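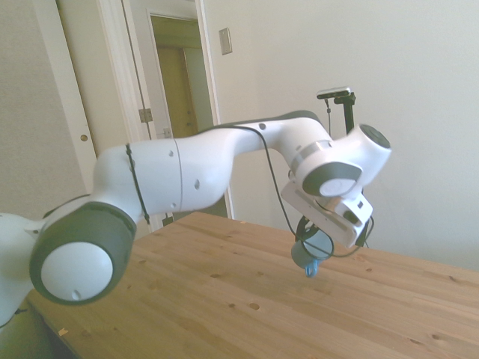

ヴァルキリア・プラドさんから先に一言ありました。食器を片づける機械なら、食器洗い機がもう何十年も前からあるではないか、と。それはその通りですが、私が知りたいのは、食器を機械の中に入れる前と、出した後のことです。以下、質問の本文を書きます。

家事をするロボットは、今どこまでできますか
投稿者:ルドミラ・シーコラ
カテゴリ:くらし > 家電・機械

こんにちは。日本語は母語ではありませんので、読みにくいところがありましたらお許しください。

私はスタストフという町で、小さな下宿屋を営んでいます。建物は1957年のもので、台所はせまく、通路もまっすぐではありません。毎朝、住んでいる人たちのカップを集めて、洗って、ふいて、棚に戻します。手首を悪くしてから、この仕事が一番つらくなりました。

最近、アームの形のロボットがコップを持ち上げる動画をよく見ます。それで、次のことを教えてください。

コップを伏せたり、起こしたりする作業は、もう機械に任せられますか。
取っ手のあるカップと、ないカップが混ざっていても大丈夫でしょうか。
個人が買って、専門家なしで使えるものはありますか。

予算は3000ユーロまでと考えています。床の掃除はすでに丸い掃除ロボットにさせていて、そちらには満足しています。

エスコ・ヘイスカネン
役に立った:99

工場で搬送の装置を担当しています。台所の専門ではありませんので、そのつもりでお読みください。

最初のご質問は、条件がつきますが「できる」と答えます。コップの種類が決まっていて、置く場所もだいたい決まっていれば、つかんで、持ち上げて、向きを変えて置くところまでは、今の機械で十分に練習させることができます。むずかしいのは種類が増えたときです。縁をつかむのか、胴をつかむのか、取っ手を避けるのか。人間は考えないで選びますが、機械はその選び方も覚えなければなりません。

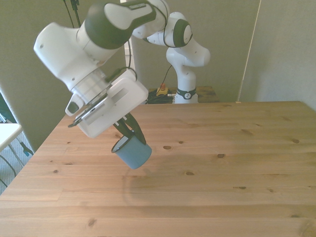

縁をはさんで水色のコップを持ち上げたところ

このように縁をはさむ持ち方は、指が細ければ、わりあい簡単です。ただし、薄いガラスや、ぬれた陶器では話が変わります。力が弱ければすべり、強ければ欠けます。私の職場でも、割れないプラスチックの容器から始めて、ガラスの瓶はまだ人が運んでいます。

それから、速さのことも書いておきます。動画は早送りになっていることがありますから、画面のすみに倍率が書いてあるかどうか、確かめてください。私なら三十秒で終わる片づけに、機械が数分かかることもあります。夜の間にゆっくり働いてくれればよい、という考え方もできますが、朝起きて床に割れたカップがあったら困りますね。

三つ目のご質問ですが、ご予算で小型のアームだけなら見つかるかもしれません。けれども、カメラ、固定する台、非常停止のボタン、そして調整の時間が別に必要です。専門家なしでは、まだおすすめできません。

ダイアネ・マガリャンイス
役に立った:12

むりです。うちの弟がアルーダの展示会で見ましたが、タオルを一枚たたむのに、コーヒーを飲み終わるほど待ったそうです。食洗機を買ってください。

タイ・ラー
役に立った:41

ヘイスカネンさんの説明に賛成です。一つだけ付け加えさせてください。

私はイディムデンで、飲食店の厨房の設計を手伝っています。お客様から同じ相談を受けたときは、先に食器の方をそろえることをおすすめしています。同じ形で、重ねられて、落としても割れにくいカップにすると、人の手も楽になりますし、いつか機械を入れるときにも、きっと助けになります。

手首のことでしたら、腰の高さの引き出しにカップを入れるのはどうでしょうか。上の棚に手を伸ばす動きがなくなります。これは今週の火曜日にもできることです。

ルドミラ・シーコラ(質問した人)

皆様、ありがとうございます。アームはしばらく待つことにしました。カップは、まずプラスチックのものを少しだけ買ってみます。引き出しの案もたいへん気に入りましたが、うちの引き出しは浅いので、深さを測ってから、また書きます。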